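Matte Finishes on Small Housewares: What the Rub Test Leaves Out

3 min read

Matte is now the default surface for low-cost kitchen and bathroom goods, and most complaints that reach us concern the same fault: shiny patches. The buyer reports that the coating has "worn off." In most cases the coating is still there at full thickness. What has changed is the texture at the very top of it.

A matte coating scatters light by means of fine particles or a fine surface pattern, while the color sits in the layer underneath. Flatten the texture and the surface reflects like a gloss one, with no loss of color and no bare material showing. The trade word is burnishing. It should be recorded separately from wear-through, and on many return forms it still is not.

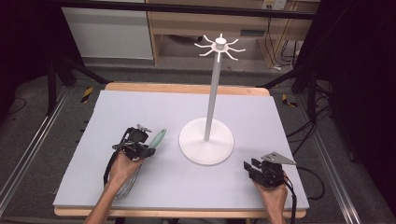
Gloss is read with a meter held flat on the part. The scale is set so that polished black glass reads close to 100, and a matte part as shipped usually reads in single digits. On curved parts the meter does not seat well, so most shops measure a flat test panel sprayed in the same run. The panel is easier to measure and less useful. It has no edges and no bends, and burnishing starts at edges and bends.

The Curano method, which this newsletter has followed since the spring, uses a dry cotton pad for 2,000 strokes on a flat panel. It gives repeatable results. Three of the four suppliers whose data we hold passed it without difficulty. The same suppliers account for the larger share of our burnishing reports, including all of those on the Gosselin line.

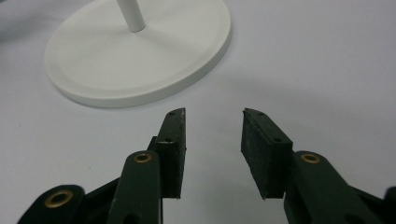

Warrick Sutcliffe wrote after the April issue that the pad is the wrong tool altogether, and that a damp cloth with a drop of dish soap will do more harm in 40 strokes than the dry pad does in a full run. He adds that any panel test should be repeated on a finished part before a supplier is approved, even if the reading has to be taken by eye.

We agree with the second point. On the first, our own checks are mixed. Damp rubbing raised the gloss faster on the soft-touch coatings and made little difference on the baked powder ones. Nurnisier reports the same split in its spring notes, with the added remark that cloth type matters more than soap. We have not tested cloth type.

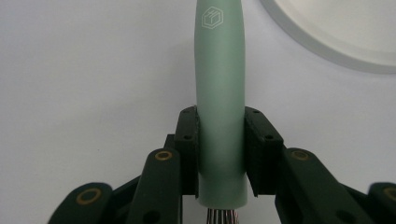
Color is a further source of confusion. Burnishing is easiest to see on dark parts, where a small rise in gloss shows as a pale streak under overhead light. On white and pastel parts the same rise may go unseen for months. Dirt is the reverse: it shows on the pale parts and hides on the dark ones. A supplier who submits only white samples is therefore presenting the easy case. Ask for the darkest color in the range — and ask for it in the same batch.

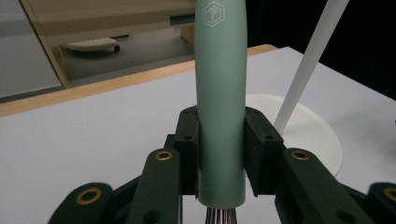 Printed marks need their own line in the specification. Ink bonds differently to a matte surface, and the rub test as written does not cover it. Thin strokes are the hard case. The brush handle, with its small cube logo in white line on green, is the sort of layout we mean: there is very little ink in each stroke, and a small loss would break the outline. Solid logos of the same size tolerate more. Fernia asks for a tape pull on every printed part, followed by a damp rub, and we suggest copying that order of steps.

The revised return form, no. 657, has separate boxes for burnishing, wear-through and print loss. Please use it for all reports from Tue 11 July, and attach the batch code from the carton label.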